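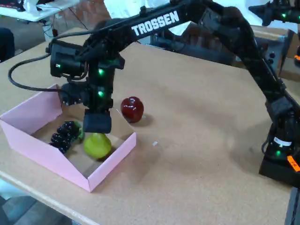 *A pink cardboard box on the work table, with the arm above it.*

Loose-parts play needs less equipment than most catalogues suggest. At the Geltbridge nursery, Sigrun Eklund runs it from a single shelf: offcuts, corks, cloth squares and lengths of rope, all sorted by material - never by intended use.

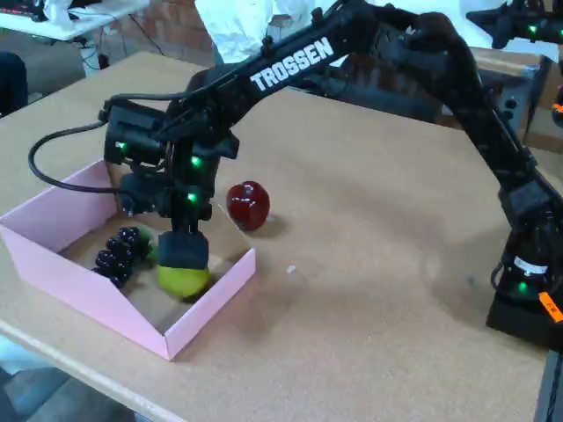 Storage decides how much of the stock gets used. Deep crates hide small items, and children under four seldom dig past the top layer. A low-walled cardboard box, like the pink one with the pear and grapes in it, keeps its contents in view and can be replaced when the corners give way. Eklund puts out 2 materials at a time and changes them each month.

The Nikcombe setting works on a larger scale, with 600 pieces shared between the hall and the yard. Staff there check for splinters and cracked edges before the 8 a.m. opening.
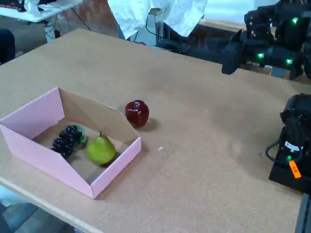 How long should a session last?

Allow at least forty minutes. Building tends to start late, after a spell of carrying and tipping, and a short slot ends before it begins.

Outdoor stock should come in by November. Untreated timber left on wet ground softens quickly.

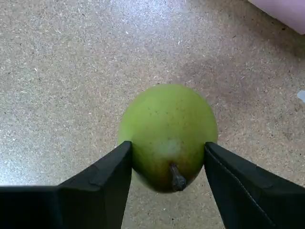

*A green pear between two gripper fingers, on a speckled surface.*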